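Equipment planning (robotic assembly cells)

Equipment planning is the work of deciding what a robotic assembly cell needs, what it will cost and who will be blamed for the difference. In computer assembly and repair, the arm is the part everyone remembers to budget for. The gripper, fixtures, bench, shelving and spares tend to be discovered later.

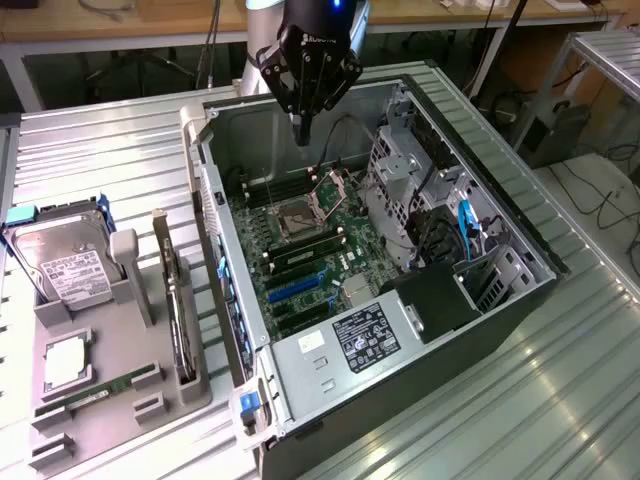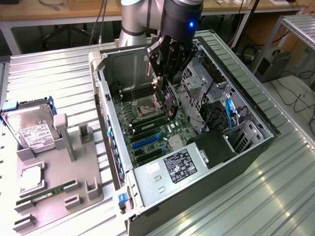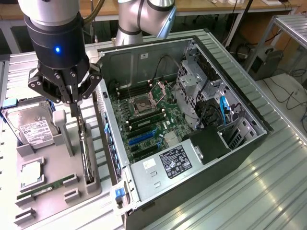

Arm, gripper, parts fixture and open tower on a ribbed aluminium bench.

Soledad Vidal objects that most published plans treat the fixture as small change. In her view it should be priced straight after the gripper, as a part that sits crooked in its pocket will stop a costly arm just as well as a cheap one.

Fixtures

A fixture is made to suit its parts: a pocket for a processor, a channel for a memory module, a slot for a card. A change of computer model may therefore mean a new fixture. The Trondbridge guidelines advise ordering two of each - advice usually followed after the first one cracks.

Budget headings

The Salcedo method sorts spending into nine headings, the last of which is "other". At the Brurnosora repair works, "other" came to 402 separate purchases in the first year, 100 of them cables. The original plan had allowed for one box of cables.

Running costs

Gripper fingers wear and are best bought in pairs. Practice parts are also consumed, chiefly processor sockets, whose pins forgive very little. The Ollus cell logged 1,472 trial insertions before its owners agreed on a yearly sum for spare boards, and the sum has been revised every June since.

See also: Bench layout; Spare parts; Depreciation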